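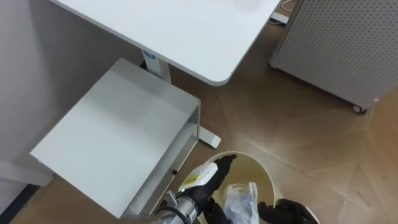

A white desk and side cabinet.

Invoice finance after the rate rises: an interview with Plorell

Published March 16, 2024

Plorell buys unpaid invoices from small manufacturers and haulage firms and advances most of the face value before the customer pays. It runs from Stastcombe and had 2,788 active client accounts at the end of its last reporting period. The company's head of credit agreed to answer questions on condition of being identified by job title only.

The first question was about pricing. Plorell charges a service fee on each invoice and a discount charge on the cash advanced. The service fee has not moved since July. The discount charge follows the base rate with a fixed margin on top, and clients have felt it.

"The margin is the same as it was," the head of credit said. "The part underneath it went up. A client reading the monthly statement sees one line, and that line got bigger. We have now split it into two lines so the client can see which part is ours."

The split statement was tested with clients in Wendt before it went to the full book. According to the head of credit, calls about charges fell during the test, though the company does not publish the numbers and did not offer them for this article.

Asked whether higher charges had pushed clients out, the head of credit said departures were mostly for other reasons. Some firms were bought. Some had an overdraft restored by their bank and preferred it. "An overdraft is cheaper if you can get one. I would tell anyone that. Our product is for a firm whose sales ledger is better than its balance sheet."

The larger concern is late payment by the end customer. Plorell's standard contract is with recourse, so an invoice still unpaid after a set period goes back to the client, who must repay the advance or replace it with a fresh invoice. The head of credit said the average wait on the book had lengthened by nearly 15 days.

"It is not one sector. Construction suppliers were always slow and we price for that. What changed is that wholesalers started taking the extra time as well. They pay, but they pay at the end of the following month."

That has a direct effect on how much a client can draw. Invoices past the limit drop out of the funding calculation, and the available balance shrinks even when sales are steady. Clients often take this for a cut in their facility. "The percentage has not changed. The ledger it applies to has changed. We explain that every week."

Concentration is the other common point of dispute. If a single customer makes up too much of the ledger, Plorell caps the amount it will fund against that name. The head of credit described a packaging supplier near Brenden that won a large contract and found that only part of the new invoices counted. The cap was raised after Plorell obtained credit insurance on the customer, and the client paid the premium.

On fraud checks, the answers were shorter. Plorell verifies a sample of invoices by contacting the customer, and it verifies every invoice for new clients until the account has settled. Two accounts were closed last year after duplicate invoices were found. The head of credit declined to say how much was recovered.

The company has no plans to offer unsecured loans. It is working on a selective product that lets a firm sell one invoice at a time without assigning the whole ledger. Pricing has not been set. "The cost per invoice is higher for us, so it will be higher for them. A firm using it every month should be on the standard contract."

Asked what a business should check before signing with any provider, the head of credit named the notice period, the minimum fee and the definition of an eligible invoice. "Most complaints I read come from the minimum fee. It is payable in a quiet year too, and it is on the first page of our agreement."

This article is for general information and does not constitute financial advice. Terms quoted were supplied by the company and may change.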